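Flolow planner: news from the Pemport lab
2022-03-29

Since last week the new version of Flolow, our task planner for tabletop work, is running on the arm in Pemport. The biggest change is in how the planner and the perception module speak to each other. Before, perception sent a full list of objects every time the arm stopped, and the planner threw away the old list and started again from zero. Now each object keeps its identity between updates, and the planner only repairs the part of the plan that is touched by the change.

For this we had to rewrite the tracker, which is called Arine. It compares the new detections with the last known positions and gives each match a confidence value. When the value is too low, Arine does not guess – it marks the object as "uncertain" and the planner asks for one more look before it sends a grasp. In our kitchen tests this has removed most of the cases where the arm went to a place where the object had been earlier.

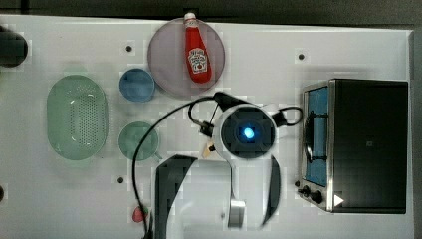

The second change concerns the time limits. The motion planner now receives a budget of two seconds for each segment. If it does not find a path in this time, the task planner receives a clear error code and can choose another order of the steps. In the old version it simply waited, and in the worst case the operator had to restart the node by hand. We have seen waits of more than eight minutes in the logs.

Two problems are still open. Translucent dishes give poor depth values, so their outlines jump a little from one update to the next. Also, the replay tool from the Ndung'u project cannot read the new log format yet. The converter is planned for April, and until then please keep the old log writer switched on if you need replay.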